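What I Took Away From the Arnorville Talks

Posted 07/01/2023

I spent most of March reading the notes from the Arnorville talks, and I have finally had time to write them up. The talks were about the border river, and mostly about who gets to run the two pumping stations on it. They lasted 26 days and ended without a signature.

The press covered it as a fight over water. Having read the notes, I think the water part was nearly settled by the second week. Both sides had agreed on a seasonal schedule and on who pays for dredging. What they could not agree on was inspections. One side wanted 14 visits a year with no notice. The other offered four, with 60 days' warning each time.

Joar Skjelbred, who led the mediation team, put a middle figure on the table twice. It was turned down both times, once by each delegation. I still don't understand the second refusal. Juwita Saragih sat in on those sessions and told me by email that the instructions came from the capital overnight and the negotiators themselves looked surprised.

The threat of trade penalties did not help. It came up on the ninth day, and after that the opening statements got longer and the working sessions got shorter. My copy of the notes runs to 110 pages, and a good third of it is opening statements. 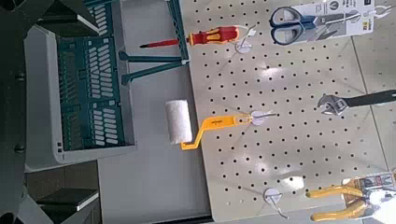
Where it stands now

The old agreement stays in force until somebody cancels it. The pumps are still running under the same joint crew as before. Soo-ah Hyun argues in her newsletter that this suits both governments fine, and I mostly agree with her. A bad treaty that everyone knows how to work with is easier to defend at home than a new one.

Évan Collet disagrees and thinks one dry summer will force them back to the table. He may be right. If they do go back, I would like to see inspections handled first and separately, with the engineers in the room.

I'll post my page references for the inspection sessions when I have typed them up. Corrections are welcome in the comments.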